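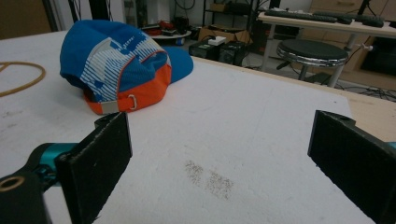 Dirceu Rocha wrote in to say that his cap came out of the dishwasher with a warped brim, and he asked whether hand washing would have prevented it. In most cases it does. The method below suits cotton and polyester caps with a plastic brim insert. Caps with a cardboard insert should be spot-cleaned only.

Washing and reshaping a baseball cap

Time: 22 minutes of work, then overnight drying
Needed: basin, mild liquid detergent, soft toothbrush, two towels, small bowl

1. Test for color bleed. Press a damp white cloth against the inside of each colored section. If dye transfers, stop and spot-clean with cold water.

2. Open the rear strap to its longest setting. On a ring buckle, leave the end of the strap threaded.

3. Fill the basin with cool water and 2 teaspoons of detergent. Stir until dissolved.

4. Brush the sweatband first, using short strokes along the seam. Do the same around the rear opening.

5. Submerge the crown for ten minutes. Do not fold the brim to make it fit.

6. Rinse under a cool tap until the water runs clear.

7. Press between towels. Do not wring.

8. Set the crown over the upturned bowl and smooth the panels down by hand. Curve the brim while damp, or leave it flat.

9. Dry away from direct heat. Dry metal buckles with a cloth.

Store with the crown unsupported only once the sweatband is fully dry.

Last revised July 2026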